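Flonongate Parish Churches: faith schools, books and the reading list. Your questions

Last updated 10 June 2026

We've had a lot of emails since the meeting in March so am putting the answers in one place. Written in a rush between two funerals and a school run, sorry. If your question isn't on here, ask.

What is actually being proposed?

A review of the library at Trevaskis Primary. It's a church school, so the parish has a say in the religious education side and two seats on the governing body. A group of parents asked for certain books to come off the shelves on religious grounds. The governors said they'd look at it. That's it so far. Nothing has been removed.

Which books?

Mostly fantasy. Witches, spells, one about a boy who talks to ghosts. Also a picture book of world myths. The full list is pinned up in the church porch and the school office has copies. We're not putting it online, a few of the authors are local and were getting messages.

Did someone say the books would be destroyed?

Someone said it in the hall, yes. It was shouted from the back and it was not a proposal. No books are being burned, pulped or binned. Anything that does come off a shelf goes back to the county loan stock or to the teachers' cupboard.

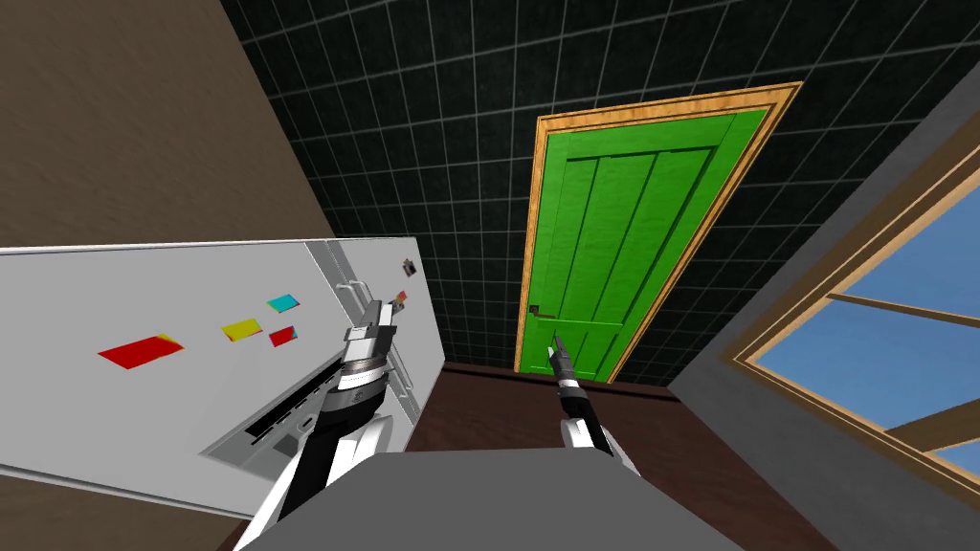 Who decides?

The governors, by vote. Not the vicar, not the PCC, not the diocese. The diocese can advise and has been asked to. Advice not in yet. Parents don't get a vote but they do get consulted, see below.

What does the church think?

Depends who you ask. There's no official line from this parish on fiction about magic. Rev. Nandi Swanepoel has said from the pulpit that she read this sort of thing as a girl and is still a priest. She has also said the parents who are worried should be listened to properly and not laughed at. Both of those stand.

Isn't it in the Bible though?

There are verses about sorcery, Deuteronomy 18 is the one people send us. Whether that covers a made-up story about a school of wizards is the bit Christians disagree on. Always have. Plenty of well loved Christian writers put magic in their books. We're running an evening on this at Hakley church hall, tea from half past six, talk after. No need to book.

I'm not a churchgoer, my child goes to Trevaskis. Do I get a say?

Yes. Same as anyone else. About the school, not about the sermon.

How do I take part in the consultation?

Form from the school office, or the back of church by the hymn books. Fill it in, put your name on it. Unsigned ones won't be counted, we had 50 with the same handwriting last time round. Keep it under 2000 words please. Some of you went well over.

Can I withdraw my child from reading a particular book?

Talk to the class teacher. For library books the answer is nearly always yes, just say so and they'll make a note. For books used in lessons it's more complicated and goes to the head. You already have the right to withdraw from RE and from collective worship, that's seperate and hasn't changed.

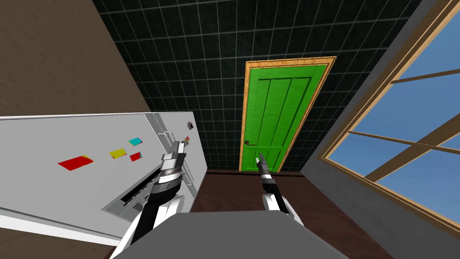
Will the Dendo group still meet at the church?

Yes. For those who don't know, Dendo is the teenage reading group, meets in the vestry room. They choose their own books. There was a request to have their list checked by the PCC first and the PCC said no, 6 to 2. Minutes are available if you want the arguments.

Is it true a governor has resigned?

One has stood down. Reasons are theirs to give. The vacancy is a foundation governor post, so it's filled by the church, and we'd like to hear from anybody willing. Must be over 18, must be able to make evenings. Strong views on dragons not required either way.

Why was the newspaper told before the parents?

It wasn't, or not by us. A reporter was at the open meeting, which was open. The piece got the name of the school wrong and said "ban" in the headline. We asked for a correction and got the name fixed. Not the other.

Can I speak to the press?

You can speak to who you like. Please don't say you're speaking for the church unless you've been asked to. And please don't give them pictures of other peoples children.

My child is upset about all this. Who can we talk to?

The school has a pastoral lead, ask at the office. Nandi is happy to sit down with families too, churched or not, and she'll come to you. Ring the parish office and leave a message, she's not good with email.

When will there be a decision?

After the diocese replies and the forms have been read. Governors meet once every half term and it'll be on the agenda when both are done. We'll update this page and it'll go in the pew sheet. Asking in the churchyard after the service won't get you an earlier answer, we don't have one.

Where do I return a form?

School office or the box by the font. Not through the vicarage door please, the dog gets them.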